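Interim Report on the Evaluation of the Fodex Bin-Picking Kit

Submitted to: Carroll Fund for Small Manufacturers
Prepared by: Renata Urrutia, Project Lead, Drullham Technical Centre
Period covered: second quarter of the project, to the end of March

1. Purpose of the work

The Fund awarded the Centre a grant to assess whether the Fodex bin-picking kit is suitable for small firms that handle mixed parts in low volumes. The kit is sold as an add-on for robot arms already in service. It consists of control software, a set of mounting parts, a setup guide and twelve months of telephone support. The supplier has had no part in planning the trials and will see the findings at the same time as the Fund.

The first quarter was spent on purchase, installation and staff training, and was covered in our previous report. The present report deals with the first full round of picking trials and with the condition of the kit after regular use.

2. Progress against plan

Installation was signed off at the start of the period. The setup guide was found to be clear on mechanical fitting but weak on cabling, and our technician, Gerardo Salazar, had to contact the support line twice before the arm could be run at its normal working speed. Both calls were answered on the same day. We have asked Fodex to revise the relevant chapter, and a draft has been promised.

The picking trials are carried out in a single open bin holding a deliberately mixed load. Items were chosen with the partner firm, Benby, to reflect the range of shapes and finishes that its packing staff deal with, together with simple toy bricks that serve as a steady point of comparison between sessions. 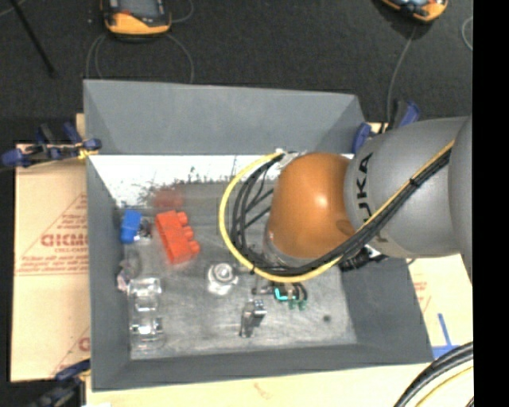
The trial round comprised 359 attempted picks over 22 sessions. Each session followed the same written procedure, and any pick that needed help from the operator was recorded as a failure, whatever its cause. The full log will be supplied with the final report.

Coloured items with flat sides gave little difficulty. Clear plastic and shiny metal parts were much less reliable, and most of the failures in the log fall into these groups. The supplier's sales material states that clear parts are supported. On the evidence so far we would advise buyers to test their own parts before relying on that statement. Results also varied with the lighting in the workshop, and sessions held late in the afternoon were noticeably poorer until the overhead lights were left on throughout.

3. Ease of use

Two members of Benby's staff, neither of whom had worked with a robot before, attended a day's training and then ran sessions under supervision. Both were able to start, pause and restart the system without help by the end of the day. They found the error messages hard to follow, and we share that view. Several messages refer to numbered faults that are not listed in the guide.

4. Spending

Spending stands at 40 per cent of the award, which is slightly below forecast. The difference arises from the late delivery of spare mounting parts, for which payment will fall in the next quarter. No change to the total is requested.

5. Next steps

The second round of trials will repeat the procedure with the updated software. A smaller set of clear and shiny parts will be tested separately under fixed lighting. Mr Salazar will also measure the time needed to move the kit to another arm, a point raised by the Fund at the last review meeting.

We would be grateful for the Fund's agreement to extend the loan of parts from Benby until the second round is complete. A short form for this purpose has been sent to the grants office.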